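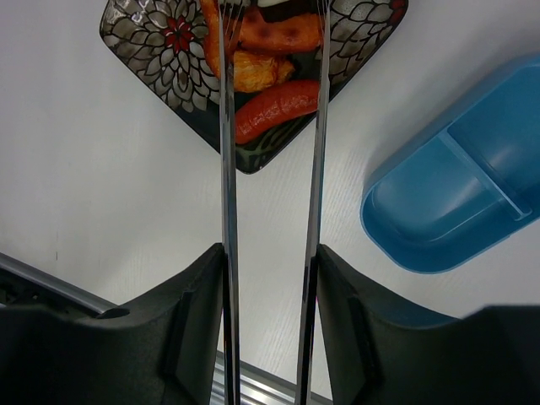 *Lunch practice at Seltura: metal rods, a patterned plate and a sausage.*

# About us

Hi, I'm Lai-ching Siu, and I run the planning side of Seltura. We help small kitchens, care homes and school canteens work out what to spend on robot equipment, and when to spend it. We don't sell arms or grippers ourselves and we don't take a commission from anyone who does, so you can ask us what something costs to own and get a straight answer.

I started out doing the books for Cusard, a meal-packing outfit with 20 people on the floor. One February the owners bought an arm in a bit of a rush (there was a discount, there's always a discount) and then found they hadn't put aside a cent for fingers, mounts, spare cables or training. It sat under a sheet until I'd scraped the rest of the budget together! I learnt more about equipment buying in those months than I ever did at college.

Jui-lin Tsai joined me soon after and looks after the bench. Jui-lin is the hands-on one – if you come to visit, you'll find bits of aluminium rail everywhere and food on a plate at odd hours. We like to try a job with real food before anyone signs an order. A fried piece with a crumbly coating and a plump sausage are very different things to pick up, and the tool that suits one may be hopeless with the other. Better to learn that on our table than on your invoice.

## What we do

Most people come to us for a buying plan. It's a plain document, usually 4 pages, with the purchase price, fitting, cleaning, repairs and staff time set out year by year. We put the boring costs first. Our own checklist has grown to 134 lines and I'm quite fond of it, though Jui-lin keeps threatening to trim it.

We also sit in on supplier meetings, read quotes, and help with grant forms if you've got one on the go. Yeh, a family-run canteen group, had us do all three and ended up leasing for the first year, with the money they'd saved going into a better dishwasher. I was delighted with that one.

We've now written nearly 70 plans, and a fair few of them say "wait a year". You still pay for those, sorry!

## Where to find us

We're upstairs in the Ernadton building, and the kettle's usually on. Our next open bench day is 15th October, so bring your lunch menu, your floor plan and whatever quotes you've been sent – scribbles in the margins are fine. If you can't make it, drop us a line through the contact page and Jui-lin or I will ring you back.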